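Les mains d'abord : un semestre avec l'atelier de robotique de Msimang

Ils sont étudiants, ils ont loué leurs samedis à un projet qui les dépasse un peu, et ils apprennent à des machines à saisir des objets ordinaires. Reportage chez les Plulleo.

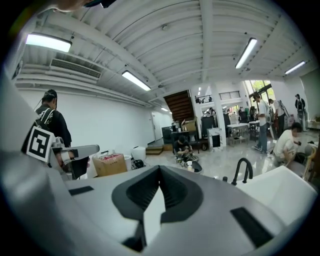
Une séance de travail dans la grande salle de Msimang, vue depuis la pince tenue à la main.

Il faut d'abord trouver l'entrée, ce qui n'est pas une mince affaire quand on arrive par le parking et qu'on a, comme moi, un sens de l'orientation à faire pleurer un GPS. On longe un mur, on passe sous les arbres, on hésite entre deux portes, et puis on entend les voix, le cliquetis de quelque chose qui s'ouvre et se ferme, un rire, et l'on sait que c'est là. L'atelier Msimang accueille le club de robotique Plulleo depuis trois ans, et ceux qui y passent leurs après-midi parlent du lieu comme d'une maison de vacances un peu trop grande, avec ses habitudes, ses recoins préférés et ses règles que l'on découvre en les enfreignant.

La première de ces règles, c'est qu'on travaille souvent par terre. Les tables existent, bien sûr, mais le sol a cet avantage qu'on y étale tout, qu'on s'y accroupit à deux ou à quatre, et que rien n'en tombe. J'étais venue avec de jolies chaussures et un carnet neuf ; au bout d'un quart d'heure j'étais assise en tailleur à côté d'un carton, les chaussures rangées plus loin, et je n'ai plus bougé jusqu'au goûter.

Le projet de cette année s'appelle Pleneteo. L'idée tient en une phrase, ce qui ne veut pas dire qu'elle soit simple : on prend en main une pince munie d'une caméra, on accomplit avec elle un geste de tous les jours, et l'on garde l'enregistrement pour qu'un bras robotisé puisse un jour s'en inspirer. Sur le doigt de la pince, un carré noir et blanc sert de repère ; le logiciel s'en sert pour savoir à quel point les mâchoires sont ouvertes. Ramasser, poser, ranger, recommencer. Nadhirah Sutanto, qui encadre le groupe et qui a elle-même fait ses premières armes sur des robots suiveurs de ligne au lycée, m'a mis l'outil dans les mains avant même que j'aie fini de me présenter.

« Vous allez voir, tout le monde commence par serrer trop fort, m'a-t-elle dit. On a l'impression que l'objet va s'échapper. Et puis au bout d'un moment on respire, le poignet se détend, et le geste devient beau. Ce sont ces gestes-là que nous voulons garder. »

J'ai serré trop fort, évidemment. Une petite boîte de thé s'en souvient encore. Mais j'ai fini par comprendre ce qu'elle voulait dire, et j'avoue qu'il y a un plaisir presque enfantin à réussir une prise propre, sans à-coup, sous les encouragements de gens qui ont la moitié de votre âge et qui vous applaudissent comme si vous veniez de traverser la Manche !

Pour un étudiant, la progression est plus sérieuse. Chacun doit enregistrer 40 gestes valables avant de passer au traitement des données, et la définition du mot « valable » occupe une bonne partie des conversations. Un geste interrompu ne compte pas. Un geste où l'on cache le repère avec sa manche ne compte pas non plus, et c'est l'erreur la plus fréquente de l'hiver, quand arrivent les gros pulls. Un geste maladroit mais complet, en revanche, se garde et s'annote. Nadhirah y tient beaucoup : à son avis, une machine qui n'aurait vu que des mains parfaites serait bien démunie devant un couvercle récalcitrant.

Le groupe compte 7 inscrits, venus d'horizons qui n'ont pas grand-chose à voir. La mécanique est bien représentée, l'informatique aussi, mais il y a également une étudiante en ergothérapie qui a changé la façon dont tous regardent leurs propres doigts. C'est elle qui a proposé, en novembre, de dessiner chaque tâche avant de la filmer : où se place le pouce, à quel moment le coude se lève, quand le regard quitte l'objet. Les dessins sont restés scotchés dans le cahier du club, un gros classeur à spirale qui sent le café, et que l'on consulte avec un respect un peu comique.

Je leur ai demandé ce qui était le plus difficile. Je m'attendais à entendre parler de calibration, de batteries, de câbles, et l'on m'en a parlé, longuement, avec des soupirs. Mais la réponse qui revenait était la patience. Refaire le même rangement jusqu'à ne plus savoir si l'on range ou si l'on dérange. Attendre que le voisin ait terminé avant de traverser. Admettre, le soir, en relisant les enregistrements, que la plus belle série de la journée a été prise avec un réglage de travers — et repartir du début sans bouder trop longtemps.

Au printemps viendra la coupe Trorkley, qui réunit des clubs étudiants autour d'une épreuve de rangement. Les équipes découvrent sur place un panier d'objets, disposent de 5 essais, et leur robot doit se débrouiller avec ce qu'il a appris. L'an passé, les Plulleo avaient buté sur une éponge, trop molle, trop légère, qui glissait à chaque tentative. Elle est devenue leur mascotte, et on la sort encore quand quelqu'un se vante un peu trop d'un bon résultat.

Cette fois, ils ont décidé de passer plus de temps sur les objets souples et d'arrêter les enregistrements en mars, afin de garder quelques semaines pour les essais sur le bras. Nadhirah surveille ce calendrier avec une douceur ferme. Elle a vu trop de projets étudiants, dit-elle, arriver au concours avec des données magnifiques et un robot qu'on avait à peine allumé.

Vers dix-huit heures, on commence à ranger. Cela prend un temps fou, d'abord parce qu'il y a beaucoup à ranger, ensuite parce qu'il se trouve toujours quelqu'un pour vouloir tenter une dernière prise, et que les autres s'arrêtent pour regarder. Ce soir-là, il s'agissait d'un gant de cuisine. Le débat portait sur le pouce : fallait-il l'attraper par là, ou par l'ourlet ? J'ai voté pour l'ourlet. On m'a tendu la pince, et j'ai raté mon dernier bus.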